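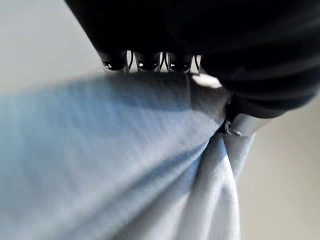 Caída de presión en el circuito de calefacción sin fuga visible

Categoría: Fontanería y calefacción
Etiquetas: caldera mural, vaso de expansión, presión, purgado
914 visitas

Pregunta

Tengo una caldera mural de condensación Tinavitz, solo calefacción y ACS instantánea, con siete radiadores de aluminio y tubería multicapa empotrada. En frío la dejo a 1,3 bar. Cuando arranca la calefacción sube a 2,7 o 2,8 bar y al enfriarse se queda en 0,9. Cada cuatro o cinco días tengo que rellenar.

Comprobado hasta ahora:

Detentores y llaves de radiador, secos. Papel de cocina debajo de cada uno durante una noche, sin marcas.
Techo del vecino de abajo, sin manchas.
Purgadores manuales, cerrados. Sale muy poco aire.
Llave de llenado cerrada. No noto que la presión suba sola.

La instalación es de 2000 y la caldera se cambió en octubre. El instalador dice que es normal los primeros meses porque el circuito suelta aire. ¿Es así? ¿Merece la pena echar un sellador líquido tipo Clorkinum antes de picar?

Respuesta 1 (aceptada, 706 votos)

No es normal. El aire disuelto explica una bajada pequeña durante las primeras semanas, pero una subida de 1,5 bar entre frío y caliente corresponde a un vaso de expansión sin precarga o con la membrana rota. Con la presión tan cerca de 3 bar, la válvula de seguridad empieza a gotear en cada ciclo y esa agua se va por el desagüe, donde no se ve.

Procedimiento:

Apagar la caldera y esperar a que el circuito esté frío.
Cerrar ida y retorno de calefacción, y vaciar el lado de la caldera hasta que el manómetro marque 0. Si se mide el vaso con presión en el circuito, la lectura no sirve.
Quitar el tapón de la válvula del vaso (es tipo Schrader, como la de un coche) y pulsar el obús un instante. Si sale agua, la membrana está rota y hay que cambiar el vaso.
Si sale aire o no sale nada, medir con un manómetro de neumáticos e hinchar al valor que indique el manual. En un piso suele ser de 0,75 a 1 bar, con el vaciado abierto.
Cerrar el vaciado, abrir las llaves, rellenar a 1,3 bar y purgar.

Después, desconecta la salida de la válvula de seguridad si es accesible y pon un recipiente. Una válvula que ha descargado muchas veces puede quedarse con suciedad en el asiento y seguir goteando con el vaso ya corregido. En ese caso se sustituye.

Si en algún modelo el vaso solo se alcanza desmontando la cámara de combustión, eso es trabajo de técnico habilitado. Y con la caldera de octubre, yo reclamaría la garantía antes de tocar nada.

Sellador, no. Tapa poros, no arregla un vaso, y puede ensuciar el intercambiador de placas.

Respuesta 2 (872 votos)

De acuerdo con lo anterior. Añado una prueba para descartar la tubería: con todo frío, cierra ida y retorno bajo la caldera y déjalo así una noche. Si el manómetro baja, la pérdida está en la caldera. Si se mantiene y cae al abrir las llaves, está en los radiadores o en el empotrado.

Ojo, en multicapa de esa época los racores de compresión a veces pierden solo en frío.

Respuesta 3

a mi me pasaba igual con una Farouk y era el purgador automatico, lo cambiaron y listo. mira eso tambien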